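4. Packing the paper bag

Right, you've set up your shelf and sorted your tins (sections 2 and 3), so now we get to the bit I enjoy most. I pack every Mahuika pantry box order in brown paper bags, and I've been asked so often how I do it that Huia Cartwright made me write it down for the Nolham branch too.

Before you start

Clear the table and give it a wipe. Let it dry properly, as paper soaks up any drips and the bottom of the bag goes first. Get all the dry goods for one order out together, with the order slip on top.

Steps

1. Choose a bag. Used ones are fine (I keep mine going for months!) but look at the base and the handles before anything else. A ragged top is only looks.

2. Open the bag out with your fist, right down into the corners, and stand it up. If it leans, push the base flat from inside and try again.

3. Run your hand over the front and sides and feel for holes. A small one is all right for noodles, pasta and crackers. Don't use that bag for rice, lentils or anything that could trickle out.

4. Lay long packets flat in front of the bag with the label facing you and check them against the slip. Our dried noodles and pasta share a shelf, and I've sent the wrong one to Iststead more than once.

5. Heavy things go in first, flat on the base. Stop at 5 kilos, however strong the bag feels.
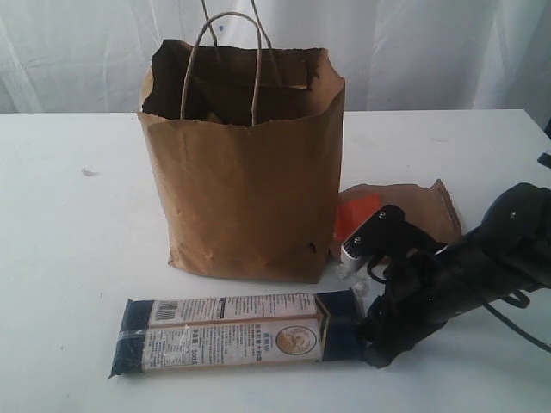
Step 4: long packet laid flat, label up, ready to check against the slip.

6. Stand the long packets up along the side of the bag, not across the middle. Pinch the wrapped ends closed if they've worked loose, and put a bit of clear tape round if you need to.

7. Bring the two handles together and lift the bag a hand's width off the table. Listen for tearing – you'll hear it before you see it.

Caution: never carry a bag by one handle. The twisted paper pulls straight out of the top and then you've got noodles all over the floor.

Note: if a handle has gone, fold the top over and carry the bag from underneath, or swap it. Hemi Harawira keeps spares under the Inditz scales, bottom shelf, behind the string.

Bags that fail step 7 go in the recycling. Section 5 covers labels.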